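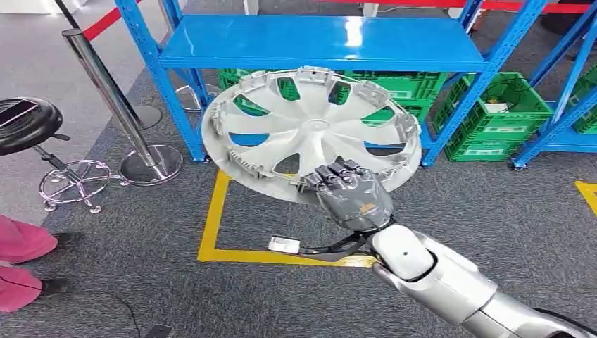

Oddur Lykkegaard has served as director of training at the Torport Trade Council since September. His office oversees 108 apprentices, most of them placed with small firms in the auto parts business.

"The parts trade used to hire by word of mouth," Lykkegaard said. "A young person with no family in the business had very little chance of hearing about an opening."

Under the present rules, each apprentice completes 660 hours of paid work and spends every Friday in class. 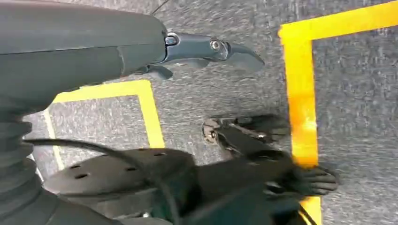
Gray speckled carpet in the Mogensen building, Torport.

Employers have raised concerns about the class day. Lykkegaard said the council had heard them and would keep the schedule for now. "Two firms asked us to move it to the evening. Five asked us to leave it alone."
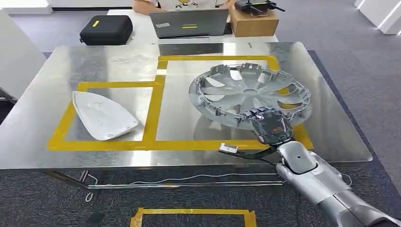 He was more cautious on the matter of wages. The council sets a minimum, but the larger employers, Grarkik among them, pay above it. "I would like the smaller shops to match that," he said. "They will need help from the city to do so, and we have asked for it."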